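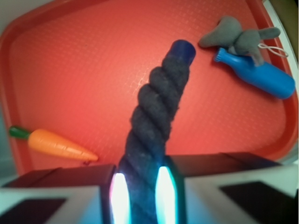 How Rope Holds Together

A rope is made of many thin threads called fibers. Some fibers come from plants, such as hemp and cotton. Others, such as nylon, are made in factories. One fiber is easy to snap. A rope spreads the pull over thousands of them.

Making a twisted rope takes several steps.

Fibers are first twisted into yarn. Plant fibers are short, so the twist presses them against each other. The rubbing between them, called friction, stops them from sliding apart.

Several yarns are then twisted into a strand. This twist goes the opposite way from the twist in the yarn.

Last, the strands are twisted into rope, and the direction changes again. Each part tries to unwind, but its turning pushes against the turning of the next part. The forces balance and the rope stays closed.

Long ropes were once made in long, narrow buildings called ropewalks. The one at Volham was 96 meters long. Twisting uses up length, so the finished rope was always shorter than the yarns at the start.

Try it yourself

Cut 4 meters of string. Tie one end to a door handle and twist the other end until the string starts to kink – keep it tight. Hold the middle and bring the two ends together. Let go of the middle. The two halves wrap around each other in the opposite direction.

Words to know

Fiber: a very thin thread
Strand: a bundle of twisted yarns
Lay: the direction of the twist in a rope

Updated April 2024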